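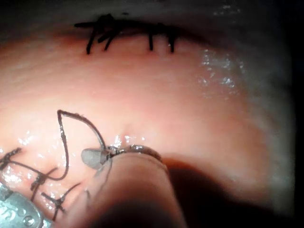 # Suture practice, May

These pages collect close-ups of stitching practice on soft tissue, kept by Stavros Dimitriou for the skills room at Nundgate. The full set runs to 26 pictures. Two are on this page and the others are filed by month.

All of the work is done with black thread. It's easier to see against pale tissue than the undyed kind, both while you're stitching and when you go back over the pictures later. Interrupted stitches are the standard exercise - each one is tied and cut separately, so a bad one can be taken out without undoing its neighbors.

A few things to look at when you go through the gallery:

- Spacing. Compare the gaps between stitches along the same line.
- Tails. Long tails get in the way of the next knot, and very short ones can let it slip.
- Edges. The two sides should meet. A raised ridge or a sunken seam is worth noting in your log.
- Angle. A strand that crosses the line squarely usually pulls more evenly than one on a slant.

Moist tissue throws back a lot of light, so expect some white glare in the close-ups. If you can't make out a knot, move on to the next one.

## Four across one line
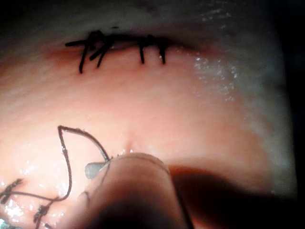 *Closed incision with four black stitches. The two on the left have crossed strands, the two on the right are nearly vertical.*

The gap between the second and third stitches is the part to compare with your own work. Look at the loose knot on the far left too, where the tails go off in different directions.

## Using the set

Practice slots at Nundgate are 15 minutes per person, and the log sheets are in the Istdale binder by the door. Write the picture number at the top of your sheet before you start. This page is filed under 2526. Older galleries from Tremblay are still being sorted and will be added as they're ready.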